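Do Reissue Liner Notes Tell the Truth? A Small Study of One Band
Student project report, Popular Music and Archives
Nandini Kandasamy
Supervisor: Armindo Pinheiro
May 7, 2018

1. Why I picked this

Every reissue I own says the band on it was "unfairly overlooked." I wanted to check that claim against one case. Pirilell were a five-piece folk rock group from Nondthorpe who made two albums and broke up. The Flotbridge label put both out again as a double CD with a long essay by Afonso Neves. The essay makes three claims I thought could be tested: that the first album was ignored by the press, that only 400 copies were pressed, and that the band was a big live draw in its home county.

2. What I used

The local paper on microfilm, a box of flyers and letters lent by Celeste Bastos (her father ran Bastos, the record store on the market square), and one long interview with Conceição Pacheco, who sang and played autoharp. I went through 108 issues of the paper. I didn't have access to the national music weeklies for the whole period, and that is a real hole in the project.

3. Findings

Press. The album was not ignored. I found 19 mentions, among them a half-page review that calls the second side "pleasant but sleepy." It got noticed and people were lukewarm. Neves quotes none of this.

Pressing. I could not confirm the 400 figure anywhere. An invoice in the Bastos box shows the store took 5 copies and sent two back. The number in the essay has no source, and when I wrote to the label I was told it was "generally accepted." By whom, they didn't say.

Live shows. This one holds up better than I expected. The flyers show steady bookings all through one July, often at the top of the bill. Flyers are advertising, though, and tell us nothing about how many people came.

The interview was the hardest source to judge. Pacheco was generous with her time, but several of her stories match the essay nearly word for word, and she told me she had reread it before we spoke.

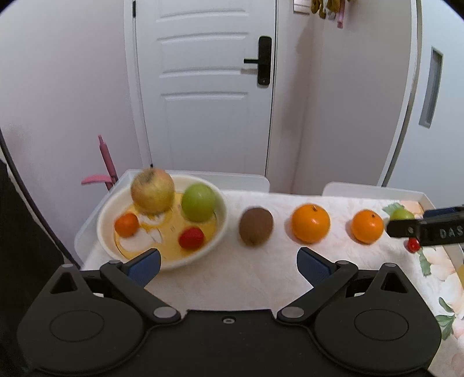
Sleeve credits turned out to be just as slippery. The second album lists a "string section," which Pacheco says was one cellist recorded over and over. The original cover was a plain kitchen still life, on the order of a big white bowl of fruit on a flowered tablecloth, and the reissue essay reads it as a comment on rural poverty. Pacheco remembers it as the drummer's aunt's table.

4. What I would do differently

I would talk to the interviewee before she had the essay in her hands again, and I would ask for the studio logs at the start. I asked for them in the last two weeks and got no answer. One band proves very little about reissues in general. I still think the 400 figure should come out of the essay until somebody can show where it came from.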